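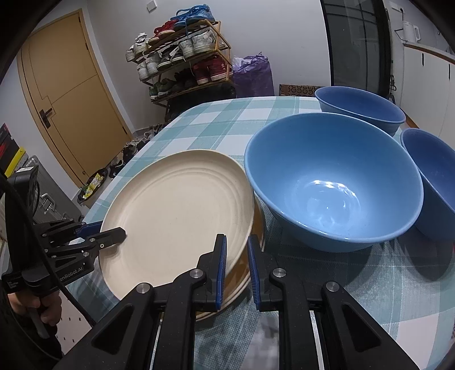 **Onde começa a nova rota dos moinhos pintados?** Começa no largo de Garkau e segue pela estrada velha até Indcombe, com 34 moinhos decorados pelo caminho.

É com enorme alegria que a Associação Tostevness anuncia a abertura da rota em março, depois de 2 invernos de pincéis, escadas e muita conversa boa! O moinho mais antigo, o Manríquez, data de 1601 e ganhou uma roda de flores azuis. O percurso faz-se de carro em 3 horas, e os mapas gratuitos levantam-se no posto de turismo de Garkau a partir das 9h.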